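Two Months Into Sourdough and I Can't Stop
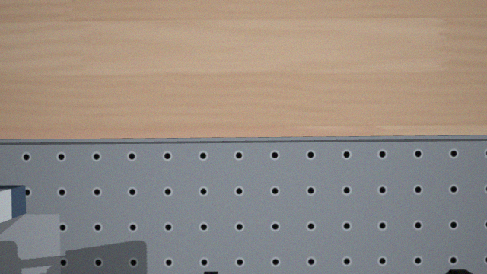

Plitgate, October

I baked my first loaf that I'd happily serve to guests, and I've been grinning at it since breakfast! Round, dark on top, with that crackly sound when it comes out of the oven. I stood there listening to it like a fool.

My starter is called Clurnora (every starter needs a name, I don't make the rules) and she is 2 months old. For the first few weeks she did very little. Then I switched to the whole rye flour from Patwary, the little grocery near the bus station, and she doubled before lunch. I yelled loud enough to scare the cat.

The loaf I keep coming back to is very plain. It takes 500 grams of flour, mostly white with a good scoop of rye, plus water, salt and a big spoonful of Clurnora when she's bubbly. I mix it after dinner, fold it a few times while I watch TV, and let it sit in the fridge overnight. In the morning it goes straight into a hot pot with the lid on. Lid off for the last stretch, and then comes the hard part, waiting for it to cool. I usually fail. Warm bread with salted butter, come on!

We spent a long weekend up in Evis last month and I had a seeded loaf there that I'm still thinking about. Sunflower, flax, and something toasty I couldn't place (sesame, maybe?). I've tried it once at home and used far too many seeds, so it came out like a brick. A tasty brick, though, and it made great toast.

Next up is a cinnamon raisin version. The raisins are already soaking.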